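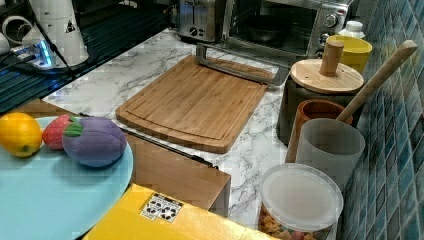

Kurniawati Ong wanted to know why bread goes brown and crunchy in the toaster but a bowl of soup never does, no matter how long you leave it on the stove. Great question. Took me a whole lunch break to answer it, so I'm writing it all down for the rest of you.

Why does toast turn brown?

Short answer: heat, plus stuff that's already hiding in the bread.

Bread is made of flour, mostly. Flour has starch in it, a little sugar, and some protein. Protein is made of tiny pieces called amino acids (say it: uh-MEE-no). Way too small to see. When the outside of the bread gets really hot, the sugars and the amino acids bump into each other and join up. They make new stuff. The new stuff is brown, and it smells amazing.

Scientists call this the Maillard reaction. Say it "my-YAR." Yes, there are two L's in there and you don't say either one. It's French.

A reaction is when stuff changes into different stuff. Melting ice isn't that kind of change, it's still water the whole time. You can freeze it again. But try un-toasting toast. Can't do it! The brown stuff is new and it's staying.

So what about soup?

OK, Kurniawati, here we go. Soup is full of water. Water boils at 100 degrees Celsius (that's 212 Fahrenheit, if your kitchen thermometer is the other kind). Once it's boiling it doesn't get any hotter. Turn the stove up all you want. More bubbles, more steam, same temperature.

Browning likes it a lot hotter than that. It can happen slow at lower heat, really slow, but the fast kind you see on toast needs the surface to dry out first and then heat up past boiling. Soup can't dry out on top because there's always more soup underneath.

Bread has water in it too. Feel a fresh slice, it's soft and a bit damp. In the toaster, the water near the outside turns to steam and floats off. Now the outside is dry. Now it can get super hot. Now it goes brown. The middle still has it's water, so the middle stays soft and white. That's why toast is crunchy outside and squishy inside.

Same thing with the crust on a loaf! And pancakes, and cookies, and roasted marshmallows. Well, marshmallows are partly something else. Wait for it.

The other kind of brown

Sugar can go brown all by itself, no protein needed. That's called caramelizing. It's how you get caramel, obviously. Plain sugar has to get very hot before that happens, and it smells like candy, not like toast. A marshmallow is mostly sugar, so a lot of that is going on when you hold one over a fire. There's some gelatin in there as well, and gelatin is a protein, so you get a bit of Maillard too. Two browns in one marshmallow.

And black?

Black is burnt. If you keep going after brown, the food starts breaking down and what's left is mostly carbon. Same stuff as in charcoal. Tastes bitter. Tamsin Villanueva says she likes hers that way, fine, but most people scrape it.

Why do apples go brown, then?

Cletus Mbeki asked this one, and it threw me for a minute. A cut apple goes brown sitting on the counter with no heat at all. So it can't be toasting.

Different thing completely. When you cut an apple you break open its cells (the tiny rooms that living things are built out of). Stuff inside them mixes with oxygen from the air, and a helper called an enzyme makes it turn brown. Squeeze some lemon juice on and it slows way down, becuase the enzyme doesn't like acid.

Lemon juice on bread will not stop toast. You'll just get lemony toast. Tetsuya tried.

Try it yourself

You need a grown-up for this, toasters get hot enough to burn you.

Take 2 slices from the same loaf. Leave one alone. Brush a little milk on one side of the other and put them both on a tray under the broiler, milk side up. Don't put the milky one in a pop-up toaster, it drips. Watch through the door. Which goes brown first?

Milk has sugar and protein in it, so there's extra stuff to go brown. But it's also wet, and you know what wet does. So is it faster or slower? Make a guess before you start. Write it down so you can't change it later.

If you've got bread left, try a stale slice against a fresh one. Stale bread is usually drier. You can probably work out what I think will happen.

Words to keep: reaction, protein, amino acid, caramelize, enzyme.

Next time it's popcorn. Send questions to Nermin Erdem, not me, my inbox is full.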